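Skorico Shares New Method for Teaching Two-Armed Robots to Handle Soft, Wrapped Food

2025-07-28

Skorico, the robotics research company behind the Skistska project, is delighted to share the first results of a training method that helps two-armed robots pick up the kinds of things most of us grab without a thought: a bread roll, a candy bar, a sandwich in thin plastic wrap. The method, called Hetard, lets a robot learn from short demonstrations given by a person and then asks it to practice only the moments it finds hardest, so that a patient human teacher doesn't have to show the easy parts over and over again.

Food has long been a tricky subject for robots, and anyone who has packed a lunch in a hurry will understand why. Bread squashes, wrappers slip and crinkle, and clear plastic is hard for a camera to make sense of. The Skistska team wanted a setting that felt like a real snack counter, with drinks, baskets and display stands all sharing one table and two arms having to work around them.

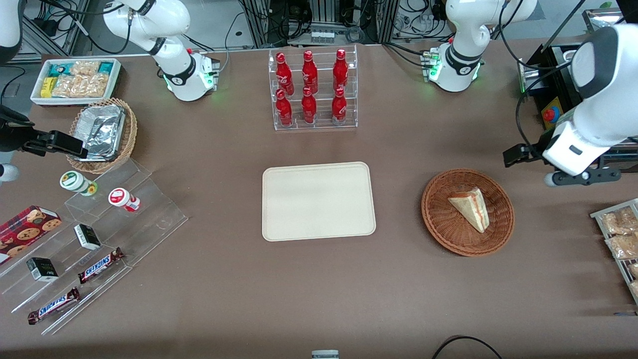 The Skistska snack table, with both robot arms at work among the drinks, baskets and display stands.

"We could have started with plain blocks, and I'll admit there were mornings when I wished we had," said Radymyr Romaniuk, who leads the project at Skorico. "But blocks don't crumple when you hold them, and they don't come in shiny wrapping. If we want a robot to be useful in a shop or a canteen one day, it has to meet the messy little things early — and it has to be gentle with them."

Hetard was trained on 200 demonstrations covering 14 kinds of items. The robot then reviewed its own attempts and marked the short stretches where it was least sure of itself, which very often came just as the fingers were closing. People recorded extra demonstrations for those stretches alone, and the team found that 2 rounds of this extra practice were enough to bring steadier grips on wrapped food.

Much of the learning depends on the close view from a small camera at the robot's wrist. It shows how the fingers meet the wrap and how the food sits once it is held, details that are easily lost from farther away.

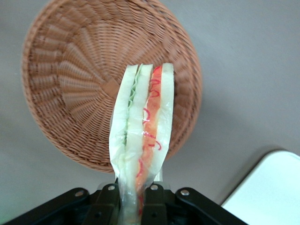 Photo: Skorico / Skistska project

"My favorite thing is watching it take hold of the gathered end of the plastic and leave the bread alone," said Yurii Ivanyshyn, who recorded many of the demonstrations. "I did it that way myself without really thinking, and it was a lovely surprise to see the habit come back to me from the other side of the table!"

The work began in May with a team of nine people, and it continues with a wider choice of baskets, trays and packaging. Skorico is also preparing a longer trial with its catering partner, Hrynyshyn, where the method will be tried on a counter whose layout changes through the day. A full written report on Hetard will follow once that trial is complete.

Journalists and research groups who would like to visit the Skistska lab or speak with the team are warmly invited to contact the Skorico press office.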